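Workshop notebook, January
Monadis trial kit, second entry
Bench 2, long table by the window

Started 8:40. Kettle first, then the manual again, because I didn't believe what it told me yesterday.

For anyone picking this up cold: Monadis sell a tabletop tidying package. You bring your own arm and gripper, they supply the software, a licence dongle and a calibration card, and a thing they call Jostik, which is the part that decides where to grab. The brochure says Jostik handles "everyday household fabrics without training". We have it on loan and I am supposed to say whether we should pay for it.

My position going in: I doubt it. I've sat through too many demos where the cloth was a single stiff tea towel in the middle of a bare table.

Setup notes. Install took most of yesterday and should not have. The installer wants 2,741 MB free and checks for it on the wrong drive. If you get error 17, it isn't the dongle, whatever the help page says. Point the temp folder somewhere with room and run it again. I've written to their support address. Got an automatic reply with a link to the same help page.

Calibration card is fine. Flat, matte, prints legible. Credit where due.

Licence: the quote is $1,169 a year per arm, with fabric handling listed as an add-on and no price beside it. I want that number before anyone here gets enthusiastic. We had the same game with Flideo two winters ago, where the base price looked reasonable and the bit we needed was extra. Whoever has the old Flideo invoices, please put them in the shared folder so I can do a proper comparison.

9:30. First runs, one cloth alone. It picked it up and put it down where asked. I'd expect that from anything at this price. Did the same with a different colour, same result. Not going to fill a page with it.

Read the section on "scene understanding" while it was resetting. Four paragraphs, not one testable claim. It says the software prefers "high-confidence grasp regions" and gives no way of seeing what the confidence was. There is a log, but it only records the pick point and a pass or fail, and the pass just means the fingers closed on something. If it closes on two layers, or on the neighbour's corner, that's still a pass. I would like this changed before we trust any success rate they quote, and I would like us not to quote one ourselves off their log.

10:50. Moved on to a mixed table. Fabrics left crumpled, different colours, some of them close together, and hard things among them. This is nearer to what Cadwaladr asked us for. Their sorting benches are a mess by mid-morning and they aren't going to lay everything out nicely for a robot.

Things I'm watching for, in the order I care about them:

Does it take one cloth or drag the next one with it. Navy beside off-white is a fair test, plenty of contrast, and if it muddles those it will be hopeless with two greys.

Does it know the bottle is there. I don't want it swinging a handful of fabric through anything upright.

What it does with a cloth hanging over the front edge. The manual defines the work area as the tabletop and says nothing at all about overhang. My guess is it crops it off and grabs somewhere silly.

Cable. The loop under the wrist is ours, not theirs, but their approach path pays no attention to it. Needs re-dressing before we let this run unattended. 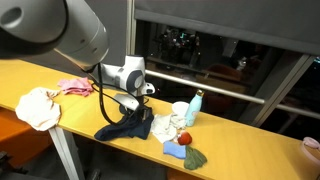

Speed setting is at the factory default and I'm leaving it there until the mixed table is done. Tempting to turn it up, but then we can't compare with the figures in their brochure, such as they are.

Also: the app goes back to "demo mode" every time it's restarted. Demo mode slows the approach and hides the warnings. I can think of a charitable reason for that and an uncharitable one. Check the top right corner of the window before each session. If it says D, change it.

Questions to send Monadis:
- price of the fabric add-on, in writing
- can the log show the grasp score
- what happens at the table edge
- does the licence move if we swap the arm, or do we pay twice
- who reads the support inbox

Not deciding anything on the strength of one morning. If they won't answer the second question I'd be inclined to send it back, and I'd tell Cadwaladr why.

To do after lunch: tie up the cable, repeat the mixed table with the lights off over the bench, find the other calibration card. It was in the blue drawer and now it isn't.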